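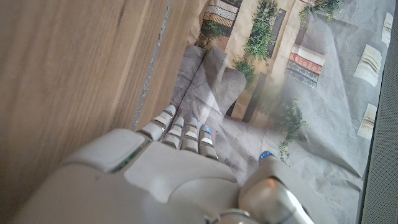 *Printed paper on a light wooden surface.*

If you've been through Brannigan lately you'll have noticed the stack of newsprint by the door of the Evetti coffee counter, and maybe you walked right past it. Go back and grab one! The Skultside Sheet is in print again, and I couldn't be happier.

For anybody who moved here after it folded, the Sheet was our neighborhood paper. It ran bus changes, lost cats, who was selling a mower, and a long-running argument about the footbridge that I still have opinions on. It quit printing 10 years ago when the old shop on Stakine Street closed, and since then we've all been getting our news from a message board that signs me out every time I look at it.

The first new issue came out in September, with a run of 587 copies. I asked why such an odd number and was told that's how far the paper stock went before they ran out (they'd hoped for a few more). Most were gone by lunchtime. My own copy came from my sister-in-law, who had already done the crossword in pen and got two of the down clues wrong, so I spent a good part of the evening fixing it.

So what's in it? Eight pages, black ink, no color. The front page is about the Stakine Street drainage work, which sounds dull until you remember that half of us had water in the basement last spring. The city says the digging should wrap up before the first frost. Parking on the north side stays closed till then, and the 23 bus will keep stopping up by the pharmacy. There's a map of the detour on page three and it's a lot easier to follow than the one taped to the bus shelter.

Inside you get a page of classifieds, the library's hours, a recipe for green tomato relish, and letters. Oh, the letters! The footbridge is back, naturally. One writer wants it painted green, another wants it gone, and a third only wrote in to say the last letter the Sheet printed on the subject, all those years ago, had been trimmed unfairly.

I do have a couple of gripes. The type on the classifieds is tiny, and I had to take it over to the window to read the phone numbers. And the ink comes off on your fingers, so don't do what I did and read it over a white tablecloth. They tell me a different ink is on the way for the next one.

The paper is free. A small classified costs nothing if you live in Skultside, and a business ad on the back page runs 42 dollars, with the money going to the print bill. You can leave ads and letters in the box at Evetti, or push them through the slot at the old feed store in Brannigan. Letters should be short and signed. Copy for the next issue has to be in by 5 p.m. on the last day of the month.

I've already dropped mine off. It's about the footbridge.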